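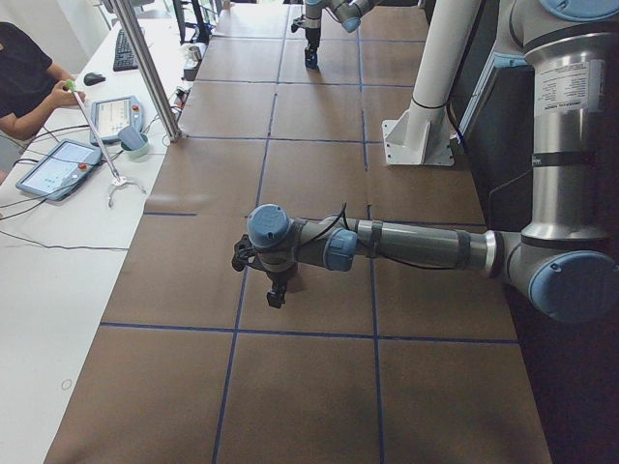 Brown paper over a long work table, marked off with dark blue tape.

Workshop Tips > Bench Surfaces > Paper and Tape Grids
Home Tips Benches Storage Adhesives Contact
Last updated 11 February 2023
By Greer Kerr

Covering and gridding a long table

Kraft paper is a serviceable disposable top for a shared table. It is matte, takes tape well and can be replaced in one session. The notes below cover laying the sheet, taping a grid and keeping both in usable condition.

Paper

Wipe the table and let it dry before unrolling anything. Cut the paper 5 inches longer than the table and fold the excess under at each end. Where one width does not cover the surface, overlap the sheets and run the seam lengthwise. Cumano heavy kraft lies flatter than the Drurkow roll we used before, though both crease if leaned on. Leave the sheet overnight under flat boards if it came off a tight core.

Lines

Snap or pencil the long lines first, then tape over them. Measure each one from the same table edge. Cross lines follow, squared off the center line. Press the tape down with a plastic card, working outward from the middle. Do not stretch it – stretched tape creeps back and lifts at the ends.

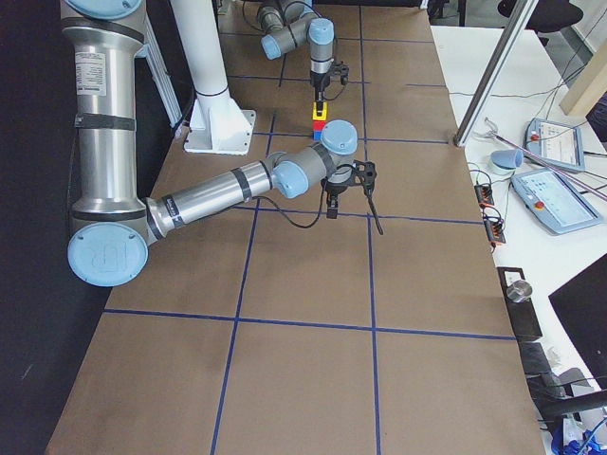 Large cells on kraft paper. Scuffs and darker patches show mostly in the low corner and toward the far end.

Light scuffing does no harm. Replace the paper when a seam opens or a crease runs through a cell that has to be flat. Dark patches can be left unless the surface must be an even tone.

Cutting and joining tape

Cut every end with a knife. Tearing by hand leaves a frayed edge that picks up dust and peels. At a crossing, run one strip straight through and lay the other over it in a single piece. Short strips butted together tend to miss each other at the corners.
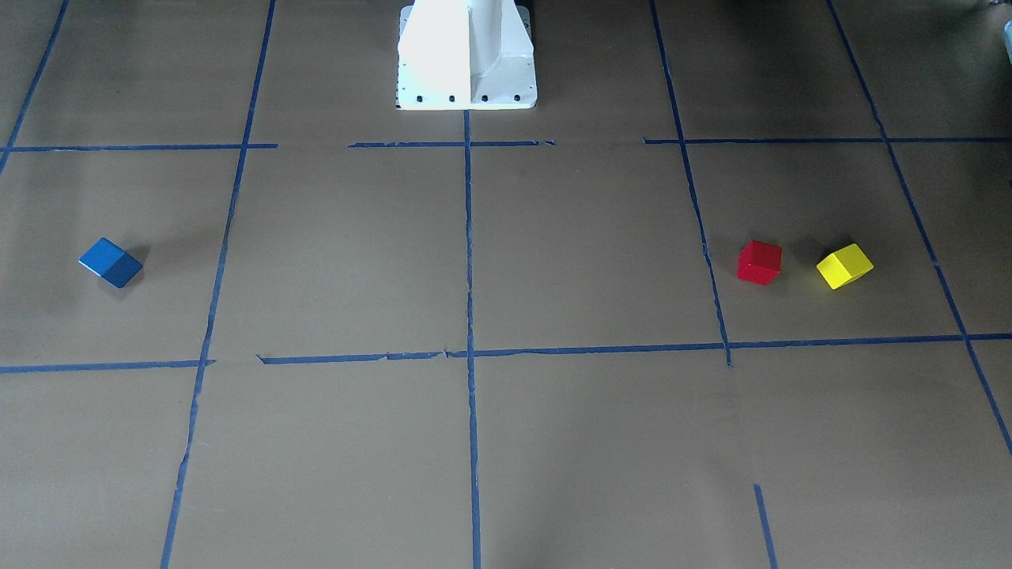 Placing small parts on the grid

Set small blocks well inside a cell, clear of the tape. An overlapped joint is thick enough to tilt a small cube. Strong colors such as red, yellow and blue are easy to find against brown, although a blue piece near blue tape is less so. When stacking, seat the bottom piece on bare paper and lower the top one straight down.
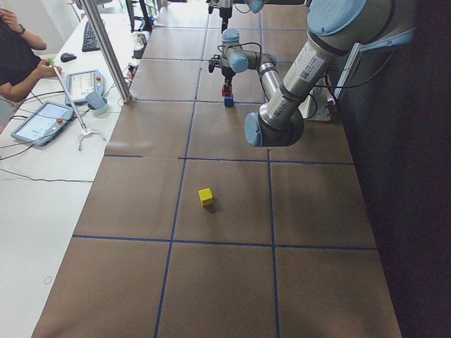 Red block on blue, with a yellow cube by itself near the center of the table.

Keep cables to the edge of the table and off the paper. A cable dragged across the grid will lift the tape ends. Low light across the sheet is useful for inspection – it shows raised edges that overhead light hides.

Removal

Pull tape back on itself at a low angle if the paper is to be kept. Otherwise roll up paper and tape together. Residue on the table comes off with Shboul citrus cleaner and a soft cloth.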